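August 27, 2018 – Gemside eval, food handling bench

Second go at the Gemside package today. Quick recap for whoever picks this up after me: Tratoscombe sent us the two-arm kit plus the gripper add-on and the teaching software, on loan, and we have to say by the end of it whether we'd put our own money down. The quote is 1137 a month with support and 804 without. I'd lean toward support, but more on that further down.

Spent the morning redoing the tape grid in blue on fresh brown paper. The old grid had drifted (my fault, I eyeballed it back in May) and the squares were no good for noting start positions. Then on to the steamer basket task, left arm doing the work – pick up a small soft piece, bring it over the rim, let go.
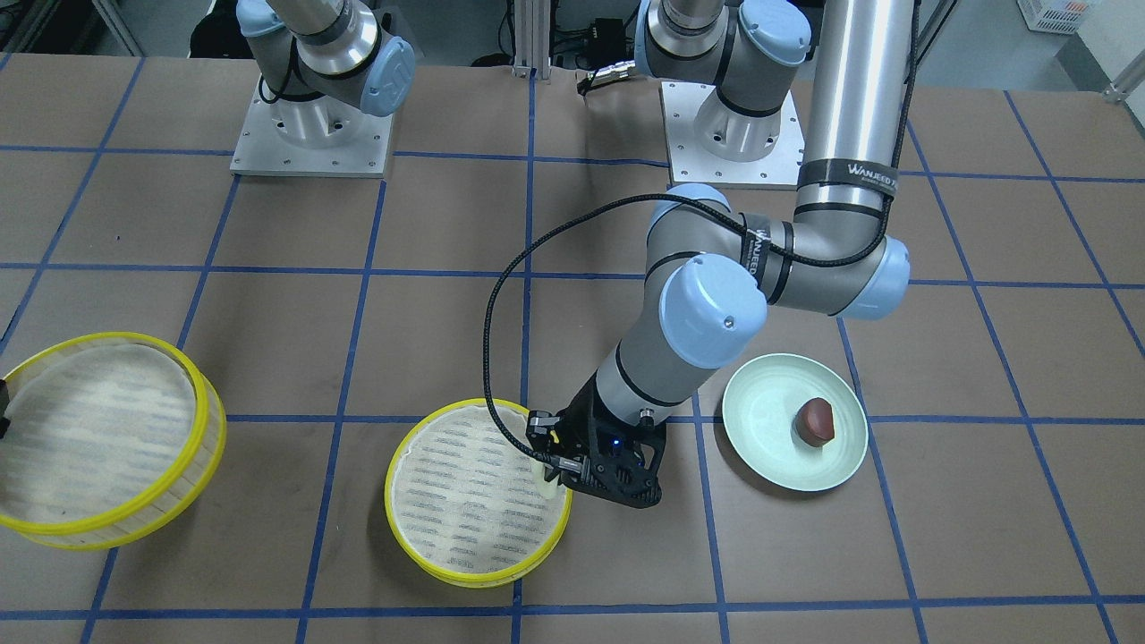 My main gripe is still the force setting. Default is 20 and it's way too keen for anything squishy! I'd love a proper slider, but for now you type a number, save, reload the whole job and wait. Lim says a fix is coming in their next software drop (they handle the gripper side of things), and I'll believe it when it's installed. The fingers themselves I like a lot. They come off easily and wipe clean.

Cable routing needs a rethink too. The gripper lead is long enough for every pose we've tried, which I was glad of, but it wants to swing out in a big loop and I keep picturing it catching a basket. Asked Bondero for a clip set. They quoted almost 93 for a bag of plastic clips, so I'm going to try velcro first. 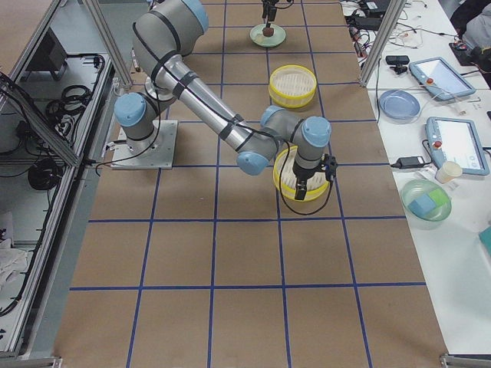
Teach pendants: the menus are fine once you find the jog page, and I got used to having one per arm quicker than I thought I would. What bugs me is that position names don't carry over from one to the other, so I typed the whole list in twice. Raised it with Tratoscombe support and got a real answer before lunch – hence me leaning toward the pricier plan.

Still to do:

- lower the force and rerun with the same start squares
- velcro on the gripper lead
- ask whether the loan can run a bit longer
- back up both position lists before anyone updates anything, please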